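Airline won't pay for a late suitcase unless I prove what was in it. How?

Posted 26 Dec 2018 in Travel & Luggage

My suitcase took a vacation of its own in October. I flew Jornon with one connection, I arrived, it didn't, and it showed up nine days later with a new dent and no explanation. I bought the basics in the meantime: underwear, a coat, shampoo, a phone charger, a hairbrush, shoes I could wear to a wedding. The total came to 526 dollars, most of it the coat and the shoes.

Jornon has offered me 227. The letter says the rest is "not supported" and asks for an itemized list of the original contents with proof of ownership. I have receipts for everything I bought while I waited. I don't have receipts for the things in the suitcase, being a normal person who doesn't file the paperwork for her socks.
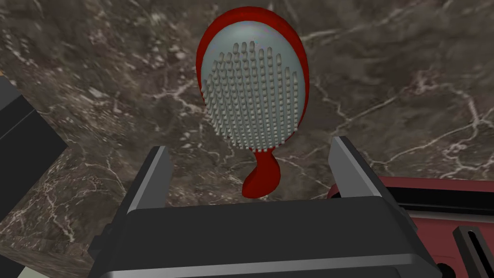 Do I have to prove I owned a coat in order to be paid back for a different coat? And is it worth fighting, or do I take the 227 and go lie down?

Posted by: gate_change_again

tallgrass_9
Fight it, politely and in writing. You've been asked for the wrong thing. Proof of what was in the bag matters when the bag is lost for good. Yours was delayed, so the claim is for what you reasonably had to buy while you waited, and for that you have receipts. My guess is somebody sent you the lost-bag letter.

Write back with the claim number at the top, the date you reported the bag missing, the date it was delivered, and a plain list of purchases with the receipts in the same order. Ask them to say which items they turned down and why. They may still argue about the coat and shoes, on the theory that you got to keep them. Mention the wedding, and include the invitation if you still have it. I went through this over a bag that spent a week in Olvera without me, and the second letter got me everything except a paperback.

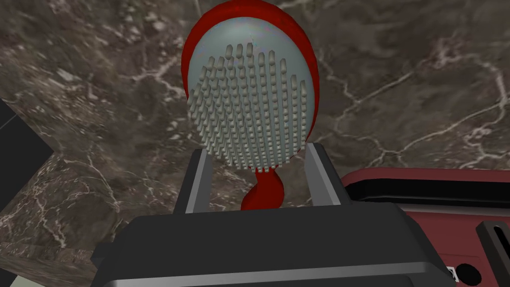 If they insist on a contents list anyway, give them one, and be dull about it. The people who read these have seen "toiletries, misc." before and they know what to do with it, which is nothing. "Hairbrush, oval, red back, gray cushion" sounds like something a person owned. Add the year you bought it and what you paid, as best you remember, and say it's from memory. Bank statements work for the bigger things, and so do old pictures of you wearing the coat.

mumbles
they did this to me too. never flying them again (flew them again in spring, it was cheap)

Wirker_Lane
Check the card you paid for the ticket with before you spend another evening on Jornon. Mine covers delayed bags up to 500 dollars after a wait of so many hours, and I only found out because I was reading the booklet to avoid doing my taxes. There's usually a deadline for telling them, and yours may have gone by — call today anyway.

You can't collect twice for the same shoes, but the card may pay the part the airline won't. Get the 227 in writing first, and don't sign anything that says "full and final" until you've talked to the card people. I keep my bag tags and boarding passes in a Trovard folder for two years now. It's a very boring folder and I'm fond of it.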